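Open day at the Hendriks bottle works, Nemdale

The bus from Ustirley drops you at the lower gate, and from there it is a steep walk up to the visitor entrance. I got there a little after 9 a.m. and there was already a line. Tickets are free but you have to sign in and leave your bag.

The first stop is the molding hall. Hendriks makes plastic bottles and caps for soap and shampoo companies, and the hall has 13 machines, most of them running that morning. It is loud. They hand out earplugs at the door, and the guide uses a headset, which kept dropping out near the back wall.
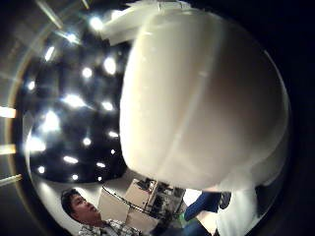 After molding, the bottles go by conveyor to trimming and leak testing. Our guide said the line we watched fills 84 crates a shift. Rejects are ground up and go back in with new plastic. I asked how much of the mix is recycled and did not get a clear answer — it depends on the customer, apparently.

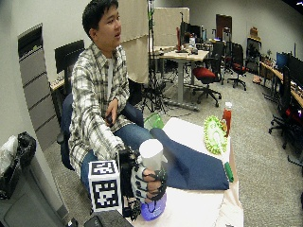
Lunch was in the staff canteen. The soup was good and the coffee was not. The Jusira label plant across the road was open too, but only until noon, so I missed it.

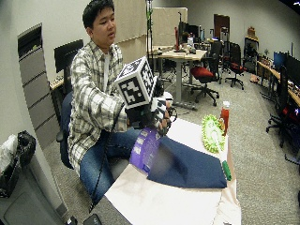
The last part was the old warehouse, with a small display on the town and the river. A board by the door gives the floor area as 1556 square meters. Parking is limited to 106 spaces, so take the bus if you can. The last one back leaves at 4:40 p.m.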